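August
By Iara Maldonado

The Contents of Room 103

When Sturkance let go of the second floor, the job of emptying Room 103 fell to me, on the grounds that I had once been seen carrying a chair.

Room 103 was on the second floor. I asked about this in my first week and was told it had been numbered by someone who came in through the parking garage. After that I stopped asking about things, and my career went more smoothly.

The room had belonged to Arnar Bisgaard for as long as anyone could remember, and he had left it in June with a handshake and a potted fern. He took the fern. Everything else he left to the company, in the way a retreating army leaves things to the mud. By August the chairs had gone to Accounts, the whiteboard had gone to Eltatine (who rented the ground floor and would take anything with a flat surface), and the carpet had been declared a matter for the landlord. What remained was the table and what had been in its drawer.

"It's one box," said Ermelinda Falcão, handing me the box. It was flat at the time. "One box, one form, and it goes to Cisternas on the four o'clock van."

"What's at Cisternas?"

"Storage."

"And what happens to it there?"

She looked at me with real concern. "It's stored," she said.

The form was the problem. A year earlier the company had bought a system called Tatero, which kept track of everything we owned so that we would never again have to go and look at any of it. Nothing could leave the building without an entry in Tatero. Nothing could be entered in Tatero without a category, a condition and a responsible person. There were 1690 categories. I know this because the drop-down menu told you so at the top, with what I felt was pride.

I folded the box into shape on the table. It was a good box, plain brown, with a lid that stood up on its own hinge and little flaps that tucked in at the front and sides, or would have if I'd been the kind of person flaps tuck in for. Then I turned out the drawer. I had expected more from Arnar. He'd had that office for decades and drawn up plans in it, or said he did, and I suppose I was hoping for a flask or a letter. He had left markers.

I lined them up, because Tatero liked things entered in order, left to right. There was a white one with a blue cap, a white one with a black cap, and a skinny black permanent marker that I put down a bit crooked and then couldn't bring myself to straighten. Then I sat and typed MARKER into the search field.

Tatero offered me Marker (Boundary), Marker (Grave), Marker (Highway, Mile), and Marker (Other).

I chose Other. Tatero wanted to know Other what.

Shengli Meng came in at this point, holding a mug. Shengli worked across the hall and had a gift for arriving just after the lifting. He looked over the table for a while.

"So that's Arnar," he said.

"That's his drawer."

"Twenty-odd years and he only needed the two colors." He leaned in. "Do they work?"

It hadn't occurred to me that they might need to. But there it was on the form, the second field, Condition, with its choices of New, Serviceable, Impaired and Historic. I took the cap off the blue one and tried it on the back of the form. It produced a line. It wasn't a line you'd frame, but you could have followed it to the bathroom in a fire.

"Serviceable," I said.

"I'd say Impaired."

"It wrote."

"It wrote like it was sorry," said Shengli, and he sat on the windowsill, which meant he was staying.

We did the black one next. It was better than the blue one, and this caused trouble, because if the blue was Serviceable then the black had to be New, and if the black was only Serviceable then the blue was Impaired after all and Shengli had been right. I put them both down as Serviceable and told him that management was the art of not looking at two things at once. He said he would remember that at my farewell.

The permanent marker we left capped. I said it was permanent and its condition was therefore implied. Shengli thought that over and let me have it.

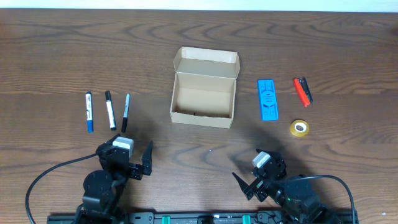

It was the blue thing that broke us.

I had taken it out of the drawer without a thought, the way you take out anything blue, and laid it on the other side of the box with the rest of what was to come. It was only when my fingers were on the keys that I realized I didn't know the word for it. It was plastic, it had rounded corners, and it had a sort of raised pattern all over and a little round emblem in the middle, like something a very small country would put on its coins.

"Eraser," said Shengli. "For the whiteboard."

"It's a pencil case."

"Arnar didn't have pencils."

"Maybe that's why it's shut."

He put down the mug. I want to be fair to Shengli, who is a patient man and has a child in middle school, but he put down that mug the way other men take off a jacket. If it was a whiteboard eraser, he said, it belonged to the whiteboard, and the whiteboard was downstairs with Eltatine, and by rights the thing should be downstairs too. If it was a pencil case it was Personal, and Personal items needed the signature of the person, and the person was on an island with a fern.

"Pick it up and look," he said.

"You pick it up."

Neither of us picked it up. I can't defend this. There was a feeling in the room by then that whoever lifted it would be the responsible person, and Tatero had a field for that.

So we went and got Fermín Barrientos from the mail room, who had no stake in it. Fermín stood in the doorway with his arms folded and asked what we were looking at, and we said that was what we were asking him. He looked at the table for some time.

"That's a nice table," he said.

It was, too. I had been in that room all morning and not noticed. The grain went across it in great brown swirls, dark and light, like a map of some place with too many rivers. Under Arnar's papers you'd never have known.

"The blue thing, Fermín."

"Oh, that. That's been there since before Arnar."

"But what is it?"

"It's the blue thing," said Fermín. "He used to hold it when he was on the phone."

He said this kindly, and then he asked whether anybody had dibs on the table. I said that the table was a category of its own and he'd have to wait his turn. He went back downstairs, and I heard him telling someone on the way that there was a nice table going.

At two o'clock I called Arnar. I had his number on a card he had pressed on us all in June, saying to call with any questions, and I believe I was the first to take him at his word. It rang a long time. I could hear gulls, or a television with gulls on it.

"There's a blue thing in your drawer," I said.

"Is it still there?" he said. He sounded moved. "I wondered about that."

"What is it, Arnar?"

"I thought you people would know. It was in the drawer when I got the room."

"Fermín says you held it when you were on the phone."

There was a silence, with gulls.

"It's a very good size," said Arnar.

I asked, while I had him, about the red thing. He told me to be careful of it, which I took to mean it was a cutter, and I put it down as Cutter, Red and was rather pleased with myself. He asked about the fern then, and I reminded him that he had it. He said yes, of course, he only wanted to know whether people had asked.

I told him people asked all the time. Shengli, on the windowsill, shook his head slowly.

By three we had everything entered but the blue thing and a black pen-like affair at the end of the row, which I put down as Pen and dared anyone to stop me. For the blue thing I tried Miscellaneous. Tatero said Miscellaneous had been retired. I tried Sundry. I tried Desk, Object, and got Desk, Object (Sacred) and Desk, Object (Sharp), and I won't pretend I wasn't tempted. In the end I phoned the help line, and a young man told me that items with no category could be put through at a flat value of 200 dollars, pending review.

"It isn't worth 200 dollars."

"It doesn't have to be," he said. "It just has to be pending."

So that was how it went in. Item 8, uncategorized, Serviceable, 200 dollars, and under Responsible Person I typed the name of Shengli Meng, who had gone to rinse his mug.

Ermelinda came up at ten to four to see how I was getting along. She found me with a complete form and a box I hadn't put anything in yet, and she asked what I had been doing since nine. I said I'd been doing the form. She read it, both sides, and held the back up to the window to look at the blue line.

"What's this?"

"Testing."

"It's a bit faint."

"It's Serviceable," I said.

She ran her finger down to the last entry and stopped. I saw her look at the table, then at the form, then at the table. Then she walked around to the right-hand side and picked the blue thing up, just like that, as if it were anything at all. She turned it over. She weighed it in her palm. Her face took on an expression I had never seen on her before, of a person being put gently on hold.

"I'll hang on to this," she said. "Take it off the list."

You couldn't take things off the list. Tatero had been very firm on that from the start. But the van was in the yard with its engine running, and Fermín was already on the stairs with a tape measure, so I put the markers in the box, and the cutter after them, and had another try at the flaps.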